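Bands, hoops and offcuts: Kitomby open bench, 20/01/2018

Quick page this, will tidy it up when I get a minute. Saturday bench day at Pennington, all of it about bending flat stuff into round stuff. Captions written on the bus so forgive spelling. Thanks to Matěj Baláž for the keys and the heaters, and to everyone who brought their own scissors.

If you want a bigger copy of anything, email and say which heading it's under. Do NOT just write "the nice one", I had three of those last time.

Setting up

Tables pushed together, long way on, same as November. Paper over the top, taped at the corners. Somebody used the good tape. Again.

The offcut box came down from the shelf before we had the kettle on. Strips in every width, most of them left from the Ceken order, and a label on the lid saying 2,000 which is what we thought we had. We had 1,866. Gwendolyn Kasprzak counted them over two evenings and would like it written down somewhere, so there you go Gwendolyn.

Flat to round

First job of the morning. Take a strip, find which way it wants to go, go with it. Short ones fight you, long ones flop. Card creases if you rush, so roll it over the table edge a few times first, gently, then again a bit tighter.

Best advice of the day was to stop at half a circle, let go and see how far it springs back. Then you know what you've got.

The grey

Everybody's favourite, and the one we have least of. Thin, bendy, makes a good wide curve. Look at the cut edge where it bends, thin dark and light lines, like layers. I'd never looked at it that close before. Cut with a sharp blade please, a blunt one drags and then the edge goes furry and you can't see a thing.

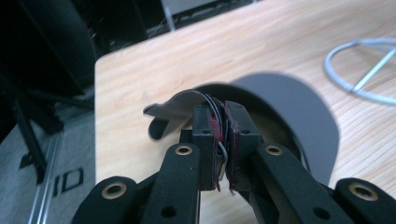 Joining the ends

Three ways tried. Butt joint with a patch behind, overlap with glue, overlap with stitches. Patch is neatest. Stitches are quickest if you've punched the holes beforehand, which hardly anyone had.

Overlap wants to be wider than you think. Two pegs on it, leave it alone, go and have a biscuit. Matěj's came undone at lunch becuase he kept picking it up to show people.

Hoops on the windowsill

Where things went to dry. 44 finished by four o'clock, big ones at the back with the small ones sat inside them. A few egg shaped. We're keeping those, they'll do for the Grondov window where it all gets hung up high and you can't tell.

If yours is still there it has your initials on the inside in pencil. If it hasn't got initials it's anyone's, sorry.

Lids and bottoms

Afternoon lot only. Draw round the hoop, cut just inside the line, push in from underneath. Too tight is better than too loose, you can always sand a lid down.

Gwendolyn made one with a false bottom and wouldn't tell us what for.

Leftovers

Little curls and ends, all colours. Swept into a bag and saved, they're going to the after school club for weaving. Pins picked out first, I did check, but have a feel through before you hand it to anyone small.

Still to sort

More grey, if we can get it at the old price. Matěj is asking.
New blades for the long cutter.
One blue jumper left on the back of a chair, adult size. It's in the office.
The pegs. Went home with someone, no questions asked, just post them back through the door.

Next bench day not fixed yet, the hall diary's a mess till spring. Will go up on the Kitomby page as soon as I have it, and on the noticeboard by the stairs for those who don't do the internet.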